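The Filtness Well

My aunt believed in the well at Filtness the way other people believe in the bus timetable. She didn't think it was holy and she didn't talk about it much. She simply planned around it. If you had a bad knee you went up on a Wednesday before breakfast, drank from the tin cup, and came down with a better one.

I had a bad knee. I also had a return ticket, and I'd told her on the phone that I was coming to help with the gutters and would not be going up any hill.

"Nobody's making you," she said.

She met me off the bus at Tratach in her late husband's coat. The village had got smaller, or I'd got used to bigger ones. The shop was shut, the chapel had been sold to a couple who were putting a kitchen in it, and there was a new sign by the bridge with a blue drop of water on it and the words THE FILTNESS SPRING, 800 YEARS OF HEALING.

"Who worked that out?" I said.

"The bottling people. Rovura."

"And how do they know it's 800?"

"They asked the man at the pub."

I wanted to know how the man at the pub knew, and she said he'd been told by his mother, who had also told him that swallows spent the winter in the mud at the bottom of the mill pond. She didn't seem to feel that one thing had any bearing on the other.

We did the gutters. That is, I stood on the ladder and she stood at the foot of it listing people who'd been cured. There was a farmer with a shoulder. A woman from over the hill had been deaf in one ear for 14 years and then wasn't. A boy with warts.

"Warts go on their own," I said.

"These went on the Thursday."

"What about the ones who weren't cured?"

She passed me up the trowel. "They don't tend to mention it."

I thought that was the most sensible thing anyone had ever said on the subject, and I told her so, but she'd gone in to see to the potatoes.
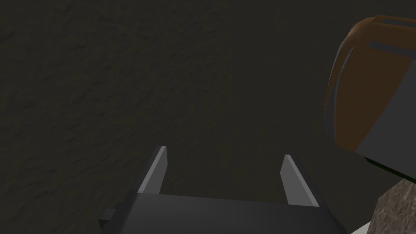

I slept badly. The bed in the back room sags towards the wall and my knee had not enjoyed the ladder. At five I heard her moving about downstairs, the kettle, the back door, and then no footsteps going away from it. She was standing there waiting. She didn't call up. I lay and looked at the ceiling for as long as I could bear to, then put my trousers on over my pyjamas.

It was Wednesday, of course. She'd picked the date for the gutters.

The path goes up behind Furtado's yard and through a gate that has to be lifted. I'd remembered it as steep and it was steeper. She went ahead and didn't once look round to see how I was managing, and I was grateful for that and cross about it at the same time. Halfway up we passed the company's pipe, wrapped in something black and running downhill beside the wall. It hummed.

The well itself is a hole with a stone lip. I don't know what I'd expected them to do to it. There was a rail now, and a notice saying the water had not been tested and was not for drinking.

"They sell it," I said. "They put it in bottles and sell it, and it's not for drinking?"

"That's a different bit of it." She unhooked the cup from inside her coat. She'd brought her own, the old one having gone the week the rail went in.

It tasted of tin. It was so cold it made my teeth ache, and I drank all of it, since she was watching, and then stood about feeling foolish while she had hers. She drank it in one go and wiped her mouth on her cuff.

"What's yours for?" I said. It hadn't crossed my mind to ask before. There'd never been anything wrong with her that I knew of.

"Oh," she said. "This and that."

She rinsed the cup and shook it out. Her hand wasn't quite steady, but it was early and she was 80-odd and the water was freezing. I could have given you 9 reasons for it. I started on them in my head while she hung the cup back inside the coat, and I was still at it when we got to the gate.

"How's the knee?" she said.

"The same."

"It wants a day or two."

I lifted the gate for her and she went through. The bus was at 8. At the stop I asked whether she'd been to see the doctor lately, and she said he was very busy, and that the gutters looked a treat.

I rang on the Friday. She asked about the knee before I'd said hello, and I told her it was better.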